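Nélida Olivares on the Long Road to "Vergara"

March 23, 2020
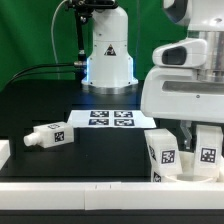 What is "Vergara" about?

It's a family comedy, more or less, about two sisters who inherit a seaside dance hall from an uncle neither of them liked, and who have to spend one winter in it together before they're allowed to sell. Nélida Olivares wrote it and directed it, and when I asked her the same thing she thought for a while and said, "It's about who does the dishes."

I had been hoping to talk with her ever since I saw the picture in February, in a half-full matinee where the woman behind me laughed so hard at the piano scene that she had to go out and stand in the lobby. We finally spoke by phone for what was supposed to be half an hour and ended up being most of an afternoon. She was making soup the whole time. Every so often she would put the phone down to stir, and I'd hear a lid, and then she would come back in the middle of a completely different thought.

The script is older than I would have guessed. She started it while she was working as an assistant editor, cutting travel programs, and for years it had no dance hall in it at all. "It was set in a bakery," she said. "A terrible bakery! Everybody in it was so wise. They would hand over a loaf and say something about grief." A friend read it and sent it back with one note on the last page, asking whether any of these people had ever been annoyed. "I didn't talk to her for a month, and then I threw out everything except the sisters."

The sisters are played by Ayanda Engelbrecht and Yamila Tapia, who had never met before the first rehearsal and who look nothing alike, and I can't be the only person who stopped noticing that after a minute or two. Olivares says she never worried over it. What she wanted was two people who interrupt each other in the same way. "Ayanda comes in early on every line. You can hear her breathing in while you're still talking. Yamila does it too, only she's polite, so she says sorry and then keeps going right over you. I put them at a table with the phone book and told them to argue about the phone book, and I went home that night very happy."

I asked about the piano scene, of course. For anyone who hasn't seen it, the two of them try to get an upright piano down a back staircase without admitting to each other that it won't fit, and it plays out in one long shot from the bottom of the stairs. (I'll say no more about the ending of it, although if you've seen the trailer you already know too much.) It took 6 tries. Wekesa Gachanja, the cinematographer, wanted to cover it from the landing as well, just to be safe, and there was a bit of a standoff.

"Wekesa is right most of the time, and he knows it, and he's very nice about it, so you can't even be mad," she said. "But if I'd had the other angle I would have used it. I know myself. I would have cut to a face." They shot it her way. He has since told her he still thinks about the landing.

Most of the film was made in Tirkthorpe, in a hall that was being used to store chairs. The crew stacked 3000 of them at one end and hung a curtain in front, and if you look at the ballroom scenes knowing this, you may notice that the room never seems quite as long as it ought to be. Olivares likes it that way. She says the uncle would have sold off the back half anyhow, and then she told me a good deal about the uncle that isn't in the movie, including his opinions on soup.

The music is by Njoroge Kariuki, and it's the part of the picture I've gone back to most. He wrote a full set of waltzes for it, and hardly any of them turn up whole. They come through walls, or off a radio in the next room, or Tapia hums four bars of one while she's looking for her keys. Olivares admitted that this caused some pain. "He'd send me these gorgeous things with a proper ending, and I would call and say, Njoroge, it's beautiful, can I have it from inside a closet?" The one that does play all the way through is over the closing credits, and she hopes people will stay in their seats for it. I did – so did the woman behind me, who had come back in by then.

Her next project is called "Flosham," and it's a ghost story, or it was on the afternoon we talked. She has a first draft she describes as "long and very damp." Engelbrecht has read it and wants to play the ghost. Olivares wants her for the landlady, and they've been going back and forth over it by letter, of all things, which she said suits them both because it's the only way either one gets to finish a sentence.

I asked whether she ever watches "Vergara" now that it's done. She has seen it with an audience twice, once from the very back and once from the side, watching the people. There's a line early on, Tapia's, about the uncle's shoes, that she was sure would get a laugh and that has never gotten one. She wouldn't take it out, though. "My mother thinks it's funny," she said, and went to see about the soup.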